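Section 4: Working safely and consistently at the two-arm sorting table

This section follows on from the mounting and power-up instructions in Section 3, and it assumes that both arms are bolted to their base plates and have passed the Gritau joint check. If you skipped that part because you were keen to get going (we do understand!), please pop back and finish it first. We'll still be here.

The rules below began life as a list that Nerea Salcedo kept on the wall at our Dadbridge workshop, and they have grown a good deal since then. Encarnación Aranda tidied them into their present order for the Grermont edition of this manual. A few are requirements, and we've marked those with the word "must". The rest are good habits that make for a calmer day and cleaner recordings.

4.1 Before either arm moves

1. Walk all the way around the table. Look for cables lying across a rail, and look for anything that has been left where an elbow joint might swing.

2. Check that the stop button is within reach of the person who will be watching. Every session must have a watcher, and the watcher must not be the person driving the arms.

3. Run the arms to their rest position at low speed. Listen as well as look. A joint that clicks or grinds should be reported on form 304 before you go any further.

4. Empty the bins of anything left over from the previous run, unless your task sheet calls for them to start partly filled.

5. Set out the blocks according to the task sheet. It's perfectly fine for them to lie at odd angles, and in fact we'd rather they did, so please resist the urge to line them all up like a tea set.

Note: Food and open drinks must stay off the sorting table. A neighbouring desk is fine.

4.2 Approaching a block

Most of the trouble we hear about comes from a hurried approach. The gripper arrives a little off centre, one finger touches before the other, and the block gets shoved sideways instead of picked up. A slow last stretch costs you very little and saves a great deal of fiddling afterwards.

6. Open the gripper fully while it is still well above the block.

7. Turn the wrist until the fingers sit on either side of the block, along its long edges. For a narrow block this is the only grasp we recommend.

8. Lower gently and stop before closing. Use the wrist view to compare the gap on the left with the gap on the right.

9. If one gap is clearly wider than the other, shift the gripper toward the wider side until the two look even to you. You don't need a ruler for this.
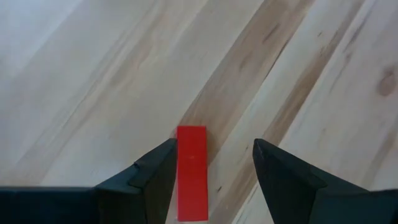
Figure 4-1. Wrist view with the fingers open over a red block. The gap on the right is the wider one, so the gripper should be moved to the right before closing.

10. Close at the gentle setting. The default on Barroso controllers is 69, and we suggest leaving it there until you know your blocks well.

11. Lift straight up and pause for a moment before travelling across the table. If the block tilts a little in the fingers, carry on. If it slips, put it down and start again from step 6.

Caution: Never reach in to straighten a block while the fingers are closing, however small the nudge. Stop the arm, wait until it is still, and then use your hand.

Have a look at the fingers themselves while you have the wrist view open, too. Small nicks on the outer faces are mostly cosmetic, but damage to an inner face can change how a block sits. Replacement fingers are sold in pairs under part number 843, and they must be changed as a pair, even when one of them still looks as good as new.

4.3 Sharing the table between two arms

With two arms mounted on opposite sides, there's a strip down the middle that both of them can reach. We call it the shared strip, and it deserves your respect. The controller will refuse some of the sillier moves, but it doesn't know about cables or plants or fingers (yours, we mean), and it can't be relied on to keep the peace all by itself.

12. Decide before you begin which arm has priority in the shared strip. Write it on the task sheet.

13. Let only one gripper enter the strip at a time. The other waits on its own side, raised clear of the blocks.

14. Give each arm its own bin wherever the task allows. Bins along the far edge work nicely, with enough space between them that a wrist can turn without bumping a wall.

15. Watch the cable loops near the bins. A loop that droops over a rim can catch as the arm pulls back, so pause and tuck it in if you see one hanging low.

16. Anyone using a handheld gripper at the near edge must tell the watcher first, and must keep their hands on their own side of the nearest blocks while an arm is moving.

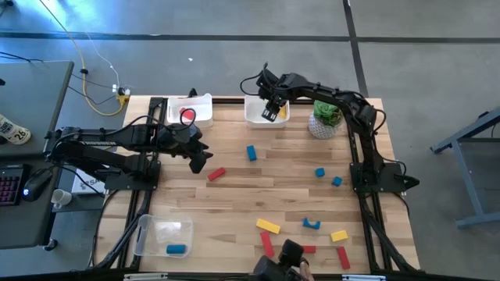
4.4 Placing a block in a bin

17. Travel high. The block should clear the rim of the bin by a comfortable margin, and you should allow for the end that hangs lower if it has tilted.

18. Come in over the lowest part of the wall if your bin has a dipped front – it gives you a bit more forgiveness.

19. Stop above the bin before lowering. This is the watcher's chance to speak up, and the driver must wait for a clear "okay" or a nod.

20. Lower, open the fingers, and raise the gripper straight up again before moving away.

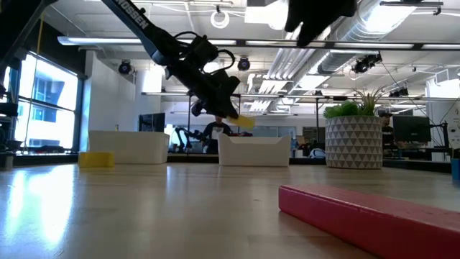 Figure 4-2. A yellow block held above the left side of the centre bin (step 19).

Note: Plants and other ornaments are allowed on the table if the task sheet lists them. They must stay in the same spot for the whole set of runs, and a planter should never be used as a stop or a guide for an arm.

4.5 People nearby

Ours is a friendly sort of workplace and folks do wander over for a look. That's lovely, and we wouldn't want to discourage it, but visitors must stay back from the rails while the arms are powered. If someone leans in to ask a question, stop the arms and then answer. The run can always be repeated.

People working at other benches are not counted as watchers, even if they happen to be facing your way.

4.6 Finishing up

21. Return both arms to rest and switch off the motors before clearing the blocks.

22. Wipe the tabletop with a dry cloth. A glossy top shows reflections, so if glare from a window is bothering you, draw a blind or turn the side view slightly, and note the change on your sheet.

23. Record the number of runs. After every 100, the base plate bolts must be checked with the torque wrench as described in Section 3.

24. Leave the task sheet in the tray for the next team, with any odd behaviour written down in plain words. "Left wrist felt stiff after lunch" is a very useful note, and we'd much sooner read that than a blank line.

Continue to Section 5 for cable care and the December service schedule.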